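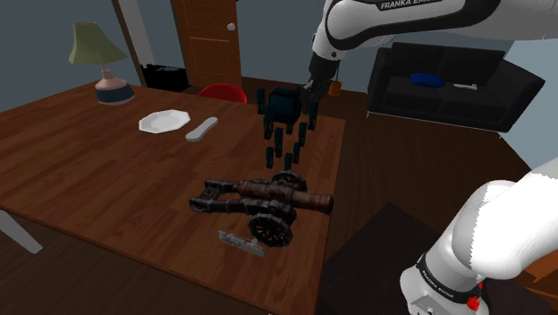
*Model cannon on the big wooden table.*

## Dusting fiddly ornaments

I love a good dusting session, and small detailed things are the best part of it! Anything with spokes, ridges or raised bands collects fluff in places a duster will never reach, so put the duster away and find a soft make-up brush (a clean one, please). Work from the top down, turning the piece as you go, and hold the vacuum nozzle a hand's width off to catch whatever comes loose.

For the tightest corners I use a cotton bud, barely damp. Squeeze it in kitchen roll first. Painted models don't like water, and they like polish even less – spray it on the cloth, well away from the ornament, and keep it for the table.

Talking of tables, do the top last. Wipe along the grain and run a wooden cocktail stick, wrapped in a scrap of old T-shirt, down any seams between planks. You'll be amazed what comes out! I got 33 cake sprinkles from ours in January.

Stick felt pads under anything heavy too. Mine are Bremix ones, 89p a sheet, and a sheet does the whole shelf with a few left over for chair legs.

Old toothbrushes are great for bare metal, but go gently, and try the underside first.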